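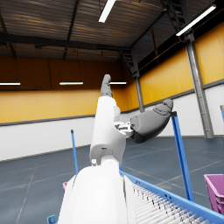 Subject: Re: Clellow season 3, episode order

Gwendolyn Montoya wrote:
> The Villanueva set plays episode 6 before episode 5.
> Is the disc wrong, or the guide?

The guide. It follows the Astine broadcast, which held episode 5 until May because of a sports overrun. Production codes match the disc in neither case, so don't sort by those.

Running times also differ. Episode 6 is 3930 seconds on disc and 210 seconds shorter as aired; the cut is the second half of the courtroom argument.

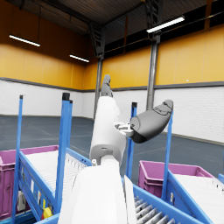

White arm with gray gripper, yellow and white walls behind.

I have changed the list page to disc order and put air order in a second column. The Brirnon reruns use the short version throughout. Corrections to the list, please, not to me directly.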